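Lumenta · Comunidad · Calendarios y ciclos

¿El ascendente cambia si me mudo de país?

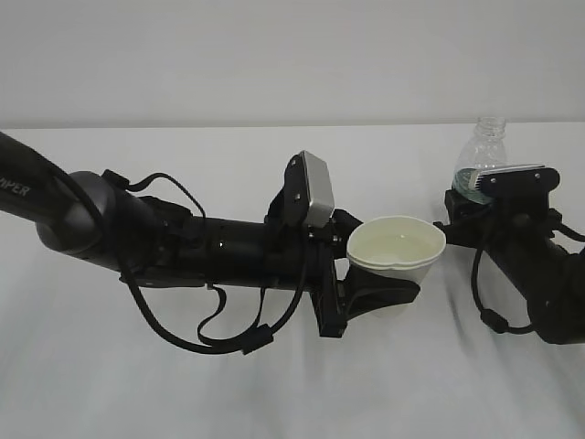 Publicado por Reda Alaoui, 29 de julio

Llevo un tiempo estudiando mi carta natal por mi cuenta y tengo una duda que no consigo resolver con los libros que hay en casa. Nací en Pidport y vivo ahora en Malance, a 796 km. Una compañera del grupo de lectura me dijo que al mudarme mi ascendente pasó de Virgo a Libra y que tengo que leer todo con la carta nueva. Otra persona me dijo que eso es un disparate y que la carta es una sola.

He hecho el cálculo en dos páginas distintas. En una me sale Virgo a 28 grados, en la otra Libra a 2. No sé si la diferencia viene de la mudanza, de la hora o de que he metido mal algún dato. La hora la tengo por mi madre, que dice «a las seis y poco». ¿Con cuál me quedo?

Vichien Phromma

Son dos cosas distintas y conviene separarlas.

La carta natal se calcula con la fecha, la hora y el lugar de nacimiento. Esa no cambia aunque te mudes diez veces. Lo que te comentó tu compañera se llama carta relocalizada: misma fecha y mismo instante, pero con las coordenadas de donde vives. Los planetas quedan en los mismos signos y grados y se mueven el ascendente, el medio cielo y las casas. Hay astrólogos que la usan como complemento y otros que no la miran nunca. Yo la miro, pero siempre después de la natal.

En tu caso primero arreglaría la hora. El ascendente avanza un grado cada cuatro minutos, más o menos, y tú estás justo al final de un signo. Con «las seis y poco» puedes caer en cualquiera de los dos. Pide la partida literal de nacimiento en el registro, porque a veces trae la hora. Comprueba también que las dos páginas apliquen el mismo huso y el horario de verano. Si naciste en octubre, mira el día exacto del cambio.

Mientras no tengas la hora, trabaja con el Sol, la Luna y los aspectos, y deja las casas para más adelante.

Yoga Rondonuwu

Virgo. La carta es la del nacimiento y punto. Yo viví en tres países y sigo siendo igual de maniático.

Ilham Sinaga

De acuerdo con Vichien en lo de la hora. Añado que revises si una de las páginas está en zodiaco sideral, aunque ahí la diferencia sería mucho mayor que cuatro grados, así que no creo que sea eso.

Si en el registro no consta, existe la rectificación, que consiste en ajustar la hora a partir de hechos de tu vida. A mí me cobraron 70 euros y el resultado me convenció a medias. Pregunta antes qué método usan y cuántas fechas te van a pedir.

Temas relacionados
Luna vacía de curso: cómo la anotáis
Casas Placidus o signos enteros
Diferencias entre el tzolkin y el calendario de 13 lunas
Efemérides en papel, ¿merecen la pena?

Contacto · Normas de la comunidad · © Lumenta · Volver arriba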